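Häufige Fragen zum Küchenhelfer-Karussell

Seit wir unsere kleine Seite über Utensilienständer gestartet haben, landen fast täglich Fragen im Postfach, und wir freuen uns über jede einzelne! Kwadwo Quaye hat die häufigsten gesammelt und beantwortet. Wer selbst gute Erfahrungen gemacht hat (oder schlechte, die sind fast noch nützlicher), darf uns gerne schreiben.

Was ist überhaupt ein Küchenhelfer-Karussell?

Ein Ständer mit einer Stange in der Mitte und einem Kranz aus Armen oder Haken am oberen Ende. Daran hängen Kelle, Pfannenwender, Schaumlöffel und was man sonst beim Kochen ständig sucht. Ich habe meins vor Jahren auf einem Flohmarkt entdeckt und seitdem nie wieder in einer Schublade gewühlt. Manche Modelle drehen sich, andere stehen fest, und beide haben ihre Fans.

Wie viel Platz muss ich einplanen?

Rechnet nicht nur mit dem Fuß, sondern mit dem vollen Kranz samt allem, was daran baumelt. Mein Ständer Trareck hat unten einen Durchmesser von 17 cm, braucht voll behängt aber deutlich mehr Luft. Probiert es ruhig erst leer aus und dann mit dem sperrigsten Teil, das ihr habt. 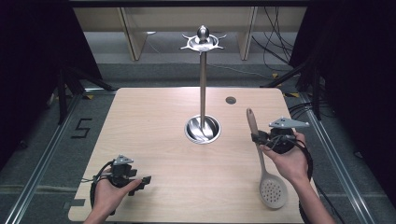 Für den Standort gilt: lieber mitten auf die freie Fläche als in die Ecke, dann kommt man von allen Seiten dran. Ein heller Holztisch ist dafür wunderbar, und ein Ständer aus Edelstahl mit sternförmigem Kranz macht darauf richtig was her, sogar ganz ohne Besteck am Haken! Einen Schaumlöffel mit langem Griff würde ich immer als Erstes danebenhalten. Passt der, passt meistens auch der Rest. Bei mir steht das Karussell links vom Herd, weit genug weg, dass keine Fettspritzer hinkommen.

Welche Utensilien gehören an den Ständer?

Alles, was ihr wirklich oft benutzt und was am Griffende ein Loch oder eine Öse hat. Bei mir hängen Schöpfkelle, Kartoffelstampfer, Schneebesen und der heiß geliebte Nudellöffel. Den Spargelschäler habe ich auch mal drangehängt, der ist aber ständig heruntergerutscht und wohnt jetzt doch wieder in der Schublade.

Wie schwer darf ein einzelnes Teil sein?

Das hängt vom Modell ab, schaut bitte in die Anleitung. Beim Bugti sind es bis zu 120 g pro Arm, und das reicht für die meisten Löffel völlig aus. Gusseisernes und der große Fleischklopfer haben dort nichts verloren. Hängt schwere Teile einander gegenüber, dann steht das Ganze viel ruhiger.

Mein Löffel schlägt immer unten an den Fuß. Was tun?

Das kenne ich gut! Meistens ist der Griff einfach zu lang für die Stange. Haltet den Löffel einmal senkrecht neben den Ständer, Kopf nach unten, Griff nach oben, dann seht ihr sofort, ob es klappt. Wichtig ist das Loch im Griff und nicht das Griffende, denn am Loch wird ja aufgehängt. Reicht die Höhe nicht, hilft manchmal eine kürzere Schlaufe aus Küchengarn. Ist die Schlaufe zu lang, hängt der Löffel natürlich noch tiefer, darauf bin ich selbst schon hereingefallen. 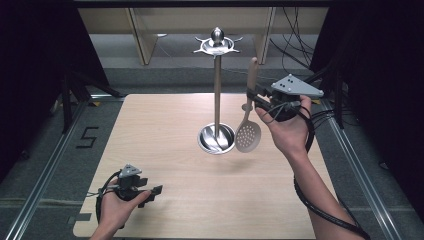 Wie bekomme ich Edelstahl wieder streifenfrei?

Warmes Wasser, ein Tropfen Spülmittel, danach gleich mit einem Mikrofasertuch trockenreiben. Gegen Kalkflecken im Fuß nehme ich 2 Esslöffel Essig auf ein Glas Wasser und spüle gut nach. Bitte keine Scheuermilch! Mein erster Ständer war danach stumpf, und das ließ sich nicht mehr retten. Den Knauf oben poliere ich immer zum Schluss, der sieht dann aus wie frisch ausgepackt.

Macht der Ständer Kratzer auf dem Holztisch?

Kann passieren, vor allem beim Schieben. Filzpads oder eine dünne Korkscheibe unter dem Fuß lösen das Problem, und anheben ist sowieso besser als ziehen. Wischt den Tisch vorher einmal ab, denn ein einziger Krümel unter dem Metall reicht schon für eine hässliche Spur. Beim Wischen immer der Maserung nach, das mag die Oberfläche am liebsten. Und wer das Karussell zum Essen wegräumt, hat plötzlich wieder herrlich viel helle Fläche vor sich.

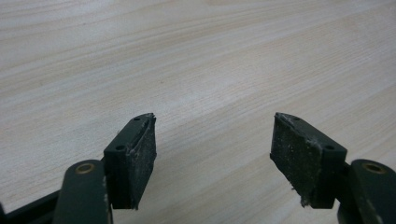 Holzgriffe: Spülmaschine ja oder nein?

Nein, bitte von Hand. Nach dem Abwasch lasse ich sie liegend auf einem Tuch trocknen und hänge sie erst dann wieder auf. Jeden November bekommen meine Griffe außerdem etwas Leinöl, das zieht über Nacht ein, und am nächsten Morgen fühlen sie sich fantastisch an.

Kann man einzelne Haken nachkaufen?

Beim Saruron ja, da sind die Arme gesteckt. Beim Trareck ist der Kranz aus einem Stück, da geht es leider nicht. Fragt im Zweifel beim Händler nach und haltet die Modellnummer bereit, sie ist bei beiden unter dem Fuß eingeprägt.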